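Search posts and topics
Wildlife and Recording | Birds | Threads

Astdale Swift Survey
9/7/22

1/ The Astdale Swift Survey has now received its returns for the breeding season to date. This thread sets out what has been recorded, what remains to be done, and how residents may take part.

2/ The survey area covers the old town, the streets behind Gralstead Road and the terraces at Hao. In all, 237 nest sites are on our register. A site is entered only when a bird has been seen to go in or come out of it.

3/ Screaming parties are not counted as nest sites. They are useful all the same. Low, fast flight at roof height on a fine evening usually means that a colony is close by, and we ask that the street and time be sent to us.

4/ The highest single evening count this season was 300 birds, made over the river at Gralstead. Many of these will have been non-breeding birds, and the figure should not be read as a measure of the local colony.

5/ House martins and starlings continue to be reported as swifts. A swift is dark all over apart from a pale throat, has long curved wings, and does not perch on wires. A bird with a white rump is a house martin.

6/ The Survey has been asked whether nest boxes may be put up this late. They may. Young swifts look for places in July for use in later years, and a box under the eaves may be found now. Please do not fix one over an existing entrance.

7/ Lanying Wan, our recorder for Hao, has completed the checking of the older paper records. These hold 1445 separate entries, many of them with house names that are no longer in use. Corrections from long-standing residents are welcome.

8/ Roof and gutter work at known sites should wait until the birds have left. Active nests are protected by law. Where scaffolding is already standing, please write to us before netting is fitted.

9/ A grounded swift should not be thrown into the air. Place it in a ventilated box lined with a soft cloth, keep it somewhere dark and quiet, and call a wildlife rescuer. Do not give it bread, milk or cat food. 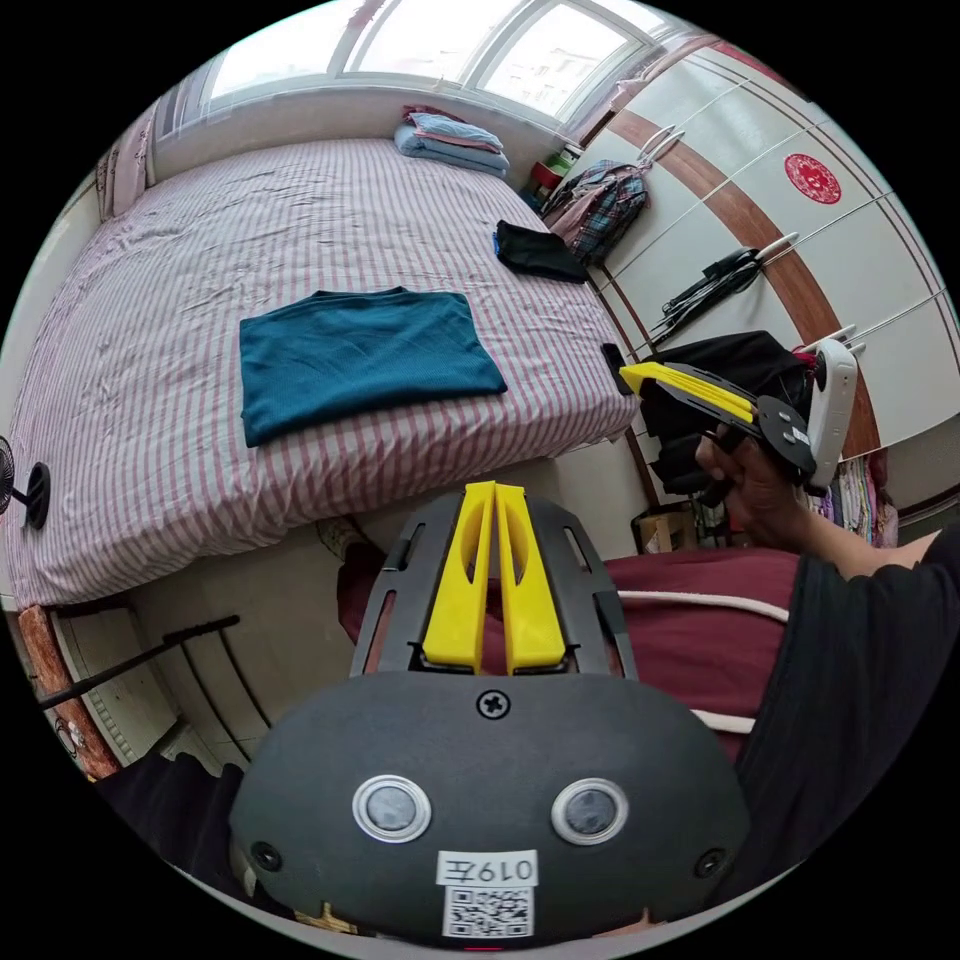
10/ Evening watches may be carried out from indoors, and a good number of our returns are made in this way. An upstairs room is often better than the pavement, as entrances under the eaves opposite can be seen nearly level. A bright bedroom window with other buildings in view outside will serve very well. Draw the curtain to one side, put the lamp out, and watch one stretch of roof for the full hour before sunset. Moving from roof to roof leads to missed entries.

11/ Each watch should be repeated on at least 3 evenings. A return showing no birds is as valuable to the Survey as any other, and should be sent in.

12/ Forms are held at the Sorkero reading room and may be returned there. Please give the house number, the side of the building and the position of the entrance. "Near the chimney" is not enough for a second observer to find it.

13/ Exact addresses are not published. The maps issued by the Survey show streets only, and owners are written to before any visit is made.

14/ The full report will be issued in October. Observers who wish to be named in it should tick the box on the second page of the form.

Contact the Survey | © Astdale Swift Survey | Back to top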